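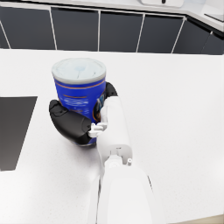

Several of the Jendcombe members wrote back that the pantry shelf should stay open through the winter even if the hot lunch has to stop, and that they would sooner lose a lunch than the dry goods. Their replies arrived after our last report went in, so they come first in this one.

Granine Community Pantry
Progress report to the Dimitrov Fund, second period
December
By the pantry coordinator

We have taken the members' point. The lunch has gone from weekly to every second Thursday, and the shelf is open on the same hours as before. The money freed up has gone into flour, rice, oats, tinned fish and long-life milk. No line of your grant has been moved without your approval, and the change to the lunch was cleared with your office before we made it.

Households

At the close of the period we had 132 households registered, across Granine and Jendcombe together. The target in the agreement was 120, so we are ahead on that measure. We are behind on the other one. We said we would reach people on the Baltton side of the river and so far only four households from there have signed up. The bus does not line up with our hours. We tried a later closing time for a month and it made no difference, so we have gone back to the old one.

Stock and storage

The cupboards in the back room are full and we have started using the hall kitchen for overflow. The hall has agreed to this until the end of autumn. Flour and rice are now kept in sealed tubs after we lost several bags to weevils early in the period. The loss is in the accounts under waste. We have had no trouble with the tubs.

Labelling took longer than planned. Each tub needs a packing date, a best-before and an allergen line, and the first labels peeled off in the damp. We have changed to tie-on tags. They look a bit rough but they stay put.

The second fridge has not been bought. Both quotes were over the $1500 set aside, one of them well over once delivery was added. We would like to hold that amount into the next period and look for a reconditioned unit. Please let us know if that is a problem, as we would otherwise have to return it with the final accounts.

Cooking sessions

We ran all the sessions in the plan and 44 people came to at least one. The most popular was the one on cooking dried beans, which we repeated. The bread session was poorly attended and we won't run it again in the same form. People told us they don't want to heat an oven for half a day at current power prices — a fair point, and one we should have thought of. Next period will lean towards stovetop meals and things that keep.

Still to do

The Baltton delivery run needs a driver and a vehicle with proper insurance. We have a vehicle on offer but the insurer has not come back to us. If there is no answer by the end of next month we will ask for a variation and put the fuel money into stock.

The member survey is being typed up now. We will send it separately, with the receipts that were missing from the last claim.

Granine Community Pantry — contact us through the hall office
© Granine Community Pantry. Back to top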